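Leltside drop-in kitchen – progress report to the Hunt fund
Rory Munro, 11th December

Quick one as the full accounts go in separately. Covers July to now.

Money first. Of the cups and tableware line we have spent 804 dollars, all on paper cups, lids and the two shelf units for the back room. 152 left. I'd like to carry that over into the spring if you're OK with it, please say either way before the next order goes in.

Cups. We were going through far too many in the summer, mostly people taking a fresh one for every refill. Changed over to the Nunow paper cups in the fall. Sleeves of 60, easier to store, and the price held. Bakora were slightly cheaper per sleeve but wanted a minimum order we had no room for. Still have their quote if you want to see it.

Sorting and stacking is now a proper job on the rota instead of whoever happens to be near the table. One person, start of session, before the doors open. Cups get checked for dents and split rims, good ones go upright, bad ones into the paper bin.

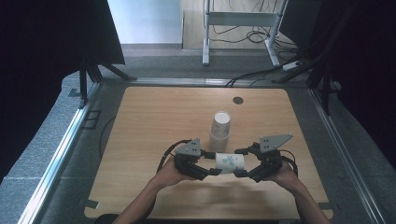
The checking takes longer than I put in the plan. I had allowed ten minutes and it is nearer twenty, more when a new box has been squashed in delivery. Two boxes came in squashed in October – one refunded, one still being argued over. Will chase.

Table. Wood tops are holding up well, wiped down at the end of every session. No rings so far. The folding ones from the old hall are gone, thank goodness, nobody misses the wobble.

Attendance roughly level with the summer. Six sessions a month now, up from 4, which is what we said we'd do in the application. Mornings busier than afternoons. The late one is quiet and I may move it.

Not done yet:
– washable mugs for the regulars. Priced but not ordered, need somewhere to dry them first
– sign for the paper bin, people keep putting food in it
– second shelf unit is up but not fixed to the wall. Landlord has to agree to the drilling, have emailed twise

Next report will have the mug figures and the delivery refund, hopefully. Recipts for the cups are in the folder with the July ones. Any questions call me at the kitchen, mornings best.

Rory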